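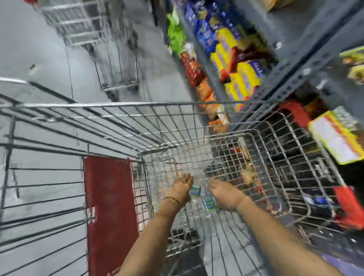
Small packets and a bottle in the basket of a shopping cart.

4.2 Adding items to your Dokent shopping list

Dokent keeps one list per household. A list can hold up to 300 items.

1. Open Dokent and tap Lists.
2. Tap the plus sign and type the item name. Names can be up to 88 characters long.
3. Set the quantity. If you leave it blank, Dokent enters 1.
4. Choose a store section, such as Drinks or Snacks.
5. Tap Save.

Note: Changes reach the other phones in your household in roughly 15 seconds. Both phones must be online.

To check off an item, swipe it to the right. Checked items move to the bottom of the list and stay there until you tap Clear.

Caution: Clear cannot be undone. Save a copy first if you want to use the same list again (see 4.5, Saved lists).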